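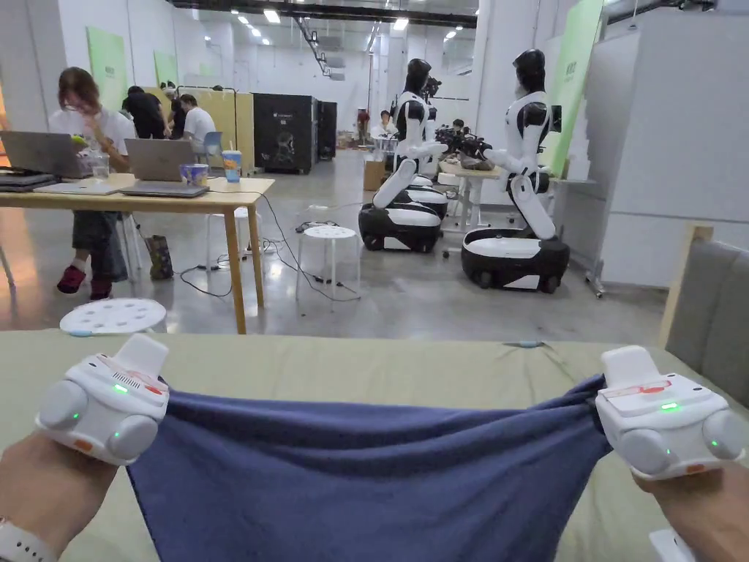
How large should a surface be for folding a single garment?
About twice the width of the garment when laid flat, with room at the near edge for the lower part of the cloth to hang or rest.

The question has come up several times in correspondence with this blog, and I set out my practice for the benefit of readers who fold at home or in a shared workroom. I have kept a record of it since September, when I replaced the old Chevalier folding board with a plain covered table.

The cloth is first held by its two upper corners and drawn out until the top edge is nearly straight. A slight sag is acceptable. It is then lowered from the far side toward the near side and smoothed once with the flat of the hand. Dark blue cotton shows every crease, and I recommend it for practice.

A bed may also be used – I fold on one most evenings – although the sheet tends to wrinkle and shift with the garment. Bags, papers and telephones should be kept along the headboard side. 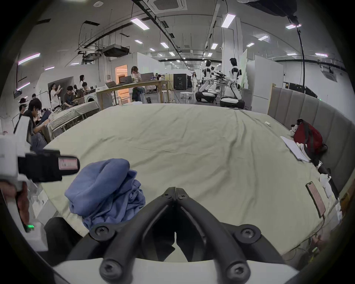
Blue garment in a loose heap, on the green sheet.

My own limit is 40 garments in one session. A shelf of the Tridimon type holds four stacks, and a drawer of the Esia type holds rather less. Readers who have asked about the Lurura dividers are advised that I have ordered a set and will report on them in a separate entry.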